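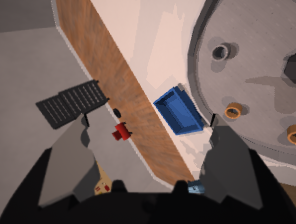

How to measure a small kidney mass on follow-up scans

Print this page | E-mail this page

1. Open the oldest scan first, and put the newest one beside it. Use the same phase and the same slice thickness in both. If the phases are different, write this in the report.

2. Find the slice where the mass is widest. Measure the longest diameter in millimeters, then the one perpendicular to it. Do not include the fat around the kidney.

3. Repeat on the coronal images — a mass at the upper pole often grows up and down, and the axial slices can miss it.
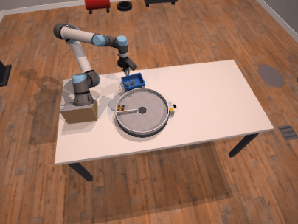
White table with robotic arm, left end.

4. Calculate the growth rate. Subtract the old diameter from the new one, divide by the days between the scans and multiply by 365. For example, 3 mm in 530 days gives 2.1 mm per year.

5. When the change is only one or two millimeters, ask a second reader to measure without seeing your numbers. In our department Loredana Valentini keeps both values in the follow-up sheet.

Text: Imre Juhász

Print this page | E-mail this page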